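Presupuesto para montar una celda de pruebas con un brazo: ¿qué se nos olvida?

Publicado en Automatización y robótica > Compras y presupuestos

Liesl Danzer
2025-02-23

Hola a todos. En Rulteditz tenemos que cerrar el presupuesto de una segunda celda para pruebas de coger y soltar piezas pequeñas, y quiero llevar la lista completa antes de pedir ofertas. El brazo ya está decidido y lo compraremos a Lamer, igual que el primero. Mi duda es todo lo demás: mesa, postes, pinza, dedos de repuesto, cables y objetos de prueba. El año pasado calculamos mal los accesorios y hubo que pedir una ampliación en noviembre.

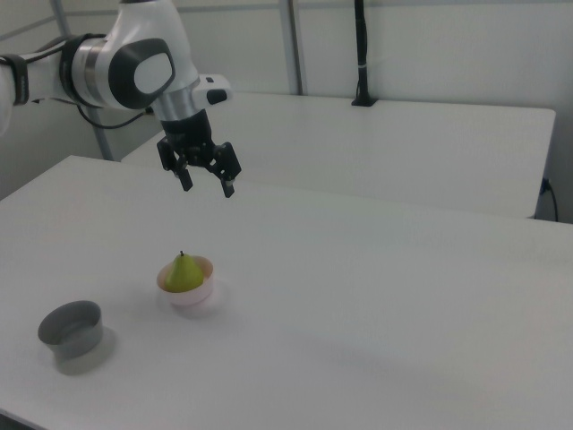
La tarea que queremos repetir es sencilla: objetos ligeros, dos cuencos y una mesa blanca. No habrá cargas pesadas ni ritmo de producción. Para accesorios tengo apartados 300 euros, sin contar mesa ni pinza, y no sé si es realista. Tampoco tengo claro si conviene una mesa grande o dos separadas.

Gracias de antemano.

Costa

300 se queda corto. Pide más y ya está. Los postes con mordaza son caros si los compras de marca.

Brendan Duggan

Depende de lo que metas en "accesorios". Yo separaría el presupuesto en partidas, porque si va todo junto en administración te recortan sin saber qué quitan.

Mesa. Para esta clase de trabajo prefiero dos mesas a una muy larga. Puedes mover una sin tocar la otra y sale más barato el transporte. Que el tablero sea mate, los brillos dan guerra con las cámaras. Mira también el grosor del canto antes de comprar las mordazas. En Rumthorpe compramos 2 que no abrían lo suficiente y hubo que devolverlas.

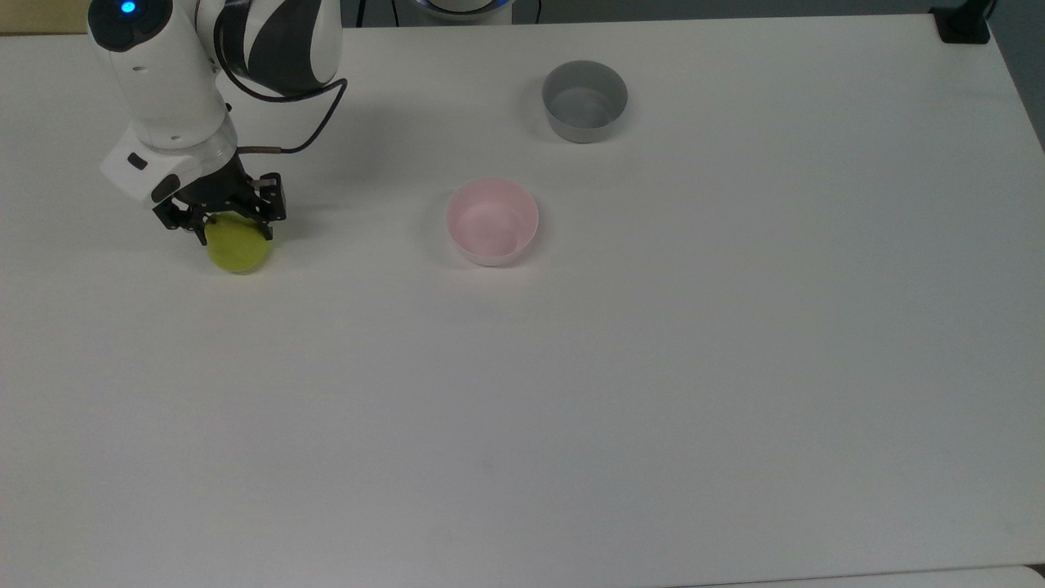

Pinza y dedos. Con objetos blandos y ligeros te basta una pinza paralela de dos dedos. Pide en la misma oferta 3 juegos de dedos, que sueltos tardan semanas y el porte cuesta casi lo mismo que la pieza. Pregunta si el cable de la pinza va incluido y de qué largo, porque tiene que quedar holgura para girar la muñeca.

Objetos de prueba. Cuencos de plástico de dos colores, fruta de imitación, esponjas. Con 100 euros tienes de sobra y puedes comprar repetidos. Guarda la referencia de cada uno para reponer el mismo modelo.

Postes y cableado. Aquí se va el resto de tus 300. Cuenta una mordaza por poste, bridas, regletas y algún alargador. 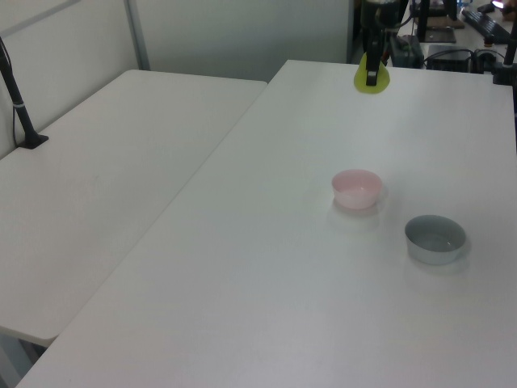
Lo que casi siempre falta en la lista

- Una mesa auxiliar para el teclado, el monitor y la electrónica, fuera del alcance del brazo.
- Transporte y descarga. Lamer los factura aparte, al menos a nosotros.
- Horas de montaje. Nosotros pusimos un día y fueron dos.
- Una partida para imprevistos, con ese nombre y en línea propia.

Liesl Danzer

Gracias, Brendan. No había contado la mesa auxiliar ni la descarga. Voy a separar las partidas como dices y le preguntaré a Lamer por el cable antes de firmar.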